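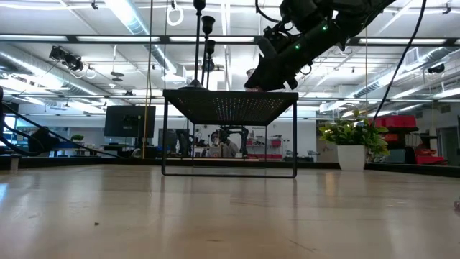

Too many candle holders on too little table was how Oluf Riis put it when he went through the first round of household diaries, and his remark set the direction for this part of the study. Small side tables are sold as places to put a cup or a book. In the homes we visited, a large share of the surface had been given over to objects that stay put for months.

4.2 Display objects and free surface

Figure 3. Black metal side table with a square perforated top. A tall candle holder with several cups stands toward the left half of the top, and the right portion is left for other use.

We asked 105 households to keep a diary of one side table for 14 days. Each time an object was set down or taken away, the person wrote down what it was and which part of the top it went on. This gave 1231 usable entries. Entries that named no position were dropped before coding.

We sorted the objects into two groups. Display objects were those the household described as belonging on the table, such as candle holders, vases and framed photos. Passing objects were those with a home somewhere else - cups, glasses, keys, mail. The sorting followed the household's own wording, even where two homes treated the same kind of object differently.

The position of the display object mattered more than we expected. When a candle holder stood in the center of a square top, passing objects were placed at the corners, and diary keepers often wrote that they had moved the holder first. When it stood to one side, as in Figure 3, the other half was used as a single open area and the holder was seldom moved. Tall holders were also moved less often than low ones. Several people wrote that they did not like reaching past the stems with a full cup.

Trays with a raised edge, like those in the Pelletier and Lornent groups, showed the same pattern as flat tops. Perforated tops drew a separate set of comments, mostly on candle wax and crumbs, and these are taken up in Section 4.4.

One limit should be noted. The diaries were kept in June, when candles are lit less often in most of these homes. A holder in regular use may be moved more, for trimming or for cleaning, and the share of entries recorded as "moved first" could be higher in winter. The Zarkari group, which joined late, is left out of the comparison by position and appears only in the totals.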